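The Stick Bins, Again

News from the Prekeno Toy and Game Library, June

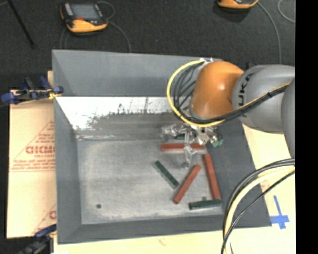 Hazel Park wrote in after the last newsletter to say that she thinks we should stop sorting the sticks by color altogether. Her kids, she says, dump everything into one heap the minute they get it home, build whatever they were going to build, and then she spends the evening on the rug putting red with red and green with green so that she can hand it all back the way she got it. Couldn't the library just lend out a good mixed scoop and take a good mixed scoop back?

Well, Hazel, your letter started a conversation at the front desk that went on until closing time and then out into the parking lot, and I have been thinking about it ever since, so I hope you'll forgive me if the answer takes up most of this month's page.

For those who joined recently, the sticks are the plain square-ended ones, all pretty much the same length, and they have been going out on loan longer than nearly anything else we own. They don't snap together. They don't light up or come with a booklet. You lay them across each other like a log cabin, or stand them on end if you have steady hands and nobody is running through the room, and when it all comes down you start over. We have 3,000 of them at last tally (the tally took two afternoons and a great deal of coffee), and they go home with families in the drawstring bags you see hanging by the door. I have lost track of how many children have told me that the red ones are stronger. I have stopped arguing.

The sorting came in years ago, when we had the idea that a bag of one color would make a nicer thing to pick out from the shelf. And it does look nice! A shelf of bags all in order is a pleasure first thing in the morning, before anybody has been at it. The trouble is that it only lasts until the first family comes in. By lunchtime the bags are half mixed, and by the end of the day the gray bin in back is where all the odds and ends have landed, a few red ones and a couple of dark green ones lying every which way across the bottom, waiting for somebody to decide where they belong. There are always a few more in there than you would think, and never the right ones to fill out the bag you happen to have in your hand.

So we tried it Hazel's way. For two weeks in the spring we mixed the whole lot, shook it up, filled the bags by scoop and sent them out. I'll tell you what we noticed, and you can make up your own minds.

The first thing was that returns got a great deal faster. Parents came in with the bag already tied and left again without that guilty look, and the line at the counter at four o'clock (you know the one) was gone before the kettle boiled. Several people told us they had never liked to borrow the sticks before and now would. That alone was almost enough to win me over.

The second thing was that the children who like patterns were unhappy. I hadn't expected it. If you want to build a tower in stripes, you need enough of each color to get to the top, and a scoop is a scoop. One little boy got all the way up to what he called the roof and ran out of green, and he stood there looking at it for such a long time that I went and got him a handful from the back myself. Then the next child wanted a handful too, of course, and then we were sorting again, only now we were doing it on our knees in the middle of story hour.

The third thing is a small one, and I may be the only person who minds it. I like sorting them. I like tipping the bin a little so that they slide down into the corner, picking out the reds first since they catch your eye, and leaving the dark green for last. You line them up along the edge of the table, ends flush, and square them off with the flat of your hand. It's a good job for a rainy afternoon, and quite a few of you have sat down next to me and joined in without being asked. I'd miss that.

Where we have ended up, then, is somewhere in the middle, and we're going to give it the whole summer before we fiddle with it again. There will be two kinds of bag. The ones with the white string are mixed. You take it home, you bring it back, and whatever colors are in it when it comes back are fine with us. The ones with the blue string are a single color, for the stripe builders and the patient, and those we do ask you to check before you return them. If one or two of the wrong color sneak in, please don't lie awake over it. Drop them in the gray bin on your way past the desk and we'll see to it.

A few odds and ends while I'm on the subject. If a stick gets chewed, tell us, and please don't try to sand it down at home. We had 17 come back over the winter with one end a good bit shorter than it started, and while I admire the effort, they do make for a wobbly cabin. If you find strays under the couch months later, bring them in whenever you like. There's no fine and there never has been. And please keep the marbles out of the stick bags. I know they fit. They also fall out of the bottom when I pick the bag up, and then they go under the radiator, and I am too old to be going under there after them.

Finally, several of you have asked whether we could get another color or two. We have talked about yellow. My own feeling is that red and dark green look handsome together and that every color we add is one more thing to run out of just before the roof goes on, but I'm willing to be talked out of it. There's a sheet of paper taped up next to the sign-out book, and you can put your vote there, or your children can. Someone has already written "purple" four times in four different crayons.

Hazel, your next bag is set aside on the hook by the window. It has a white string.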